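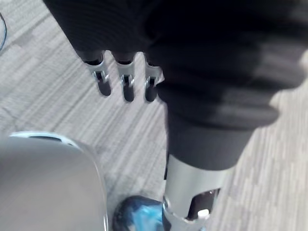 Une lectrice de Dinon nous écrit que son aspirateur laisse des traînées grises le long des plinthes et demande s'il faut louer une machine pour détacher sa moquette. Dans la plupart des cas, non. Une tache isolée se traite à la main, avec un chiffon et un peu de patience.

Matériel

Deux chiffons blancs en coton
Un bol d'eau tiède
Du savon de Marseille liquide
Du vinaigre blanc
Une cuillère à bord rond

Étape 1 — Faire un essai

Choisissez un coin caché, derrière une porte par exemple. Appliquez le mélange, attendez dix minutes, tamponnez avec un chiffon blanc. Si le chiffon prend la couleur de la moquette, arrêtez-vous là. Les moquettes en laine supportent mal les produits alcalins.

Étape 2 — Retirer le plus gros

Soulevez les matières épaisses avec la cuillère, du bord vers le centre. Pour un liquide, posez un chiffon sec et appuyez avec la paume. Ne frottez pas : les fibres s'ouvrent et la tache descend vers le dossier.

Étape 3 — Tamponner

Versez une cuillère à café de savon dans le bol. Humidifiez le chiffon, essorez-le, puis tamponnez. Changez souvent de face. Sur le café ou le thé, ajoutez une cuillère à soupe de vinaigre.

Étape 4 — Rincer et sécher

Passez un chiffon humide sans savon, deux fois. Un reste de savon attire la poussière et la marque revient en quelques semaines. Couvrez d'un linge sec et posez dessus un poids qui ne déteint pas. Aérez la pièce et évitez de marcher à cet endroit jusqu'au lendemain.

Pour les traînées le long des plinthes

C'est de la poussière fine, souvent un peu grasse. Passez d'abord le suceur plat, lentement, puis reprenez les étapes 3 et 4 par bandes de 23 cm. Il en restera peut-être une ombre sur les moquettes anciennes.

Mis à jour le 30/4/21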